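How I do the monthly fire extinguisher walk
Posted 31/07/2021

I took over the extinguisher checks at the Trukstead building from Alun Hopkin, who handed me a clipboard and a very dull pencil and wished me luck. We have 154 extinguishers spread over three floors and a warehouse, and the first month it took me most of a week (I kept getting lost, and I kept forgetting which ones I'd already done). Now I can get through the lot in two mornings. If you've just been given this job at your own place, this is how I go about it.

One thing first. This is the quick monthly look that pretty much any trained employee can do. It doesn't replace the yearly service by a licensed company, and you should check your local rules, your landlord's rules and whatever your insurance people want on top of that.

What to carry
A list of every extinguisher with its number and location, a flashlight, a pen that writes on tag stock, a dry rag, spare tamper seals and a pack of blank tags. I buy the Ulline tags in packs of 100. Get the kind with a reinforced hole! The cheap ones tear off the first time somebody brushes past with a coat.
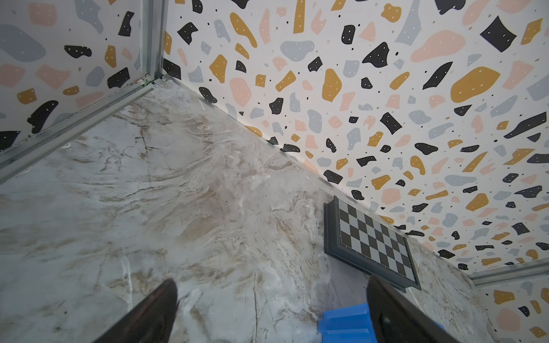
Sort out your tags and seals before you start walking. I fill in the unit number on each new tag the afternoon before and stack them in route order, so all I have to add on the day is my initials and the date. Do it somewhere plain if you can, and put the seals in a little dish. A marble pattern like the one in the photo, all tan and brown veining with thin dark lines running through it, will swallow a thin seal the second you put it down, and you'll be patting around for it with the flat of your hand. An old sheet of white poster board works great.

Plan the route
Start at the top and work down. I follow the right-hand wall on each floor until I'm back at the stairs, then do the rooms in the middle. Number your list in walking order, even if the unit numbers jump all over the place as a result. Ours go 2, 3, 100, and then something with a letter in it, and I've quit trying to make sense of it.

Check each one
Is it where the list says it is? You'd be surprised how many turn up propping a door open. If one is missing, stop and find it now, while you're standing there, and don't leave it for the end of the day.

Can you get to it? Nothing stacked in front, nothing hung on it, sign visible from a normal walking distance. Dede Sowah in shipping used to lose the one by the loading door behind pallets every single week, so we taped a box on the floor and that mostly fixed it. 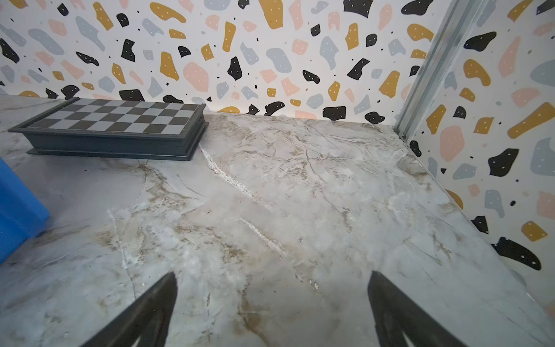

Next, look at the gauge. The needle should sit in the green. If it's low or it's too high, the unit gets pulled and a spare goes up in its place. Carbon dioxide units usually don't have a gauge at all, so for those you're going by weight, and unless you have a decent scale and the number off the label, write it down and ask your service company.

Then the pin and the seal. The pin should be in place and the tamper seal should be whole. Don't just snap on a new seal if you find a broken one. A broken seal can mean somebody gave the handle a squeeze, and even a short squeeze can let the pressure leak away afterward. I set those aside for service.

Look over the hose, the nozzle and the shell. You want no cracks, no dents, no rust, and no wasp nest in the nozzle (October before last, warehouse side door, I still think about it). Wipe the label so the instructions can be read, and make sure they face out.

Lift it a little off the hook to check that it feels full and the bracket is solid. Bend your knees, the big ones are heavier than they look.

Sign and log it
Initial and date the tag before you take a step toward the next one. I used to save up four or five and do them together, and that's how I ended up with a tag signed on a unit I hadn't looked at.
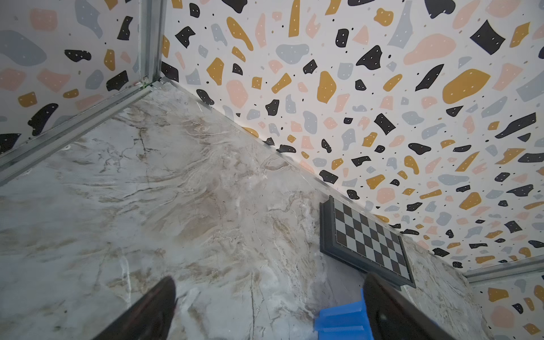
Back at my desk I copy everything into the Sestis sheet, with one line per unit and a notes column. Eirlys Foulkes set ours up so anything with a note goes yellow, and I send her the yellow lines the same day. Paper is fine too. Just keep the old lists, because the inspector will probably ask for them and you do not want to be digging through a drawer while he waits.

Spares
Keep a few charged spares of each type you use, and match the type to the spot. A water unit can't stand in for the one beside an electrical panel. Ours live in the Penry closet on the ground floor, and the spares get checked on the same walk as everything else. Ifor Lewis has the key if you work in our building and need one in a hurry.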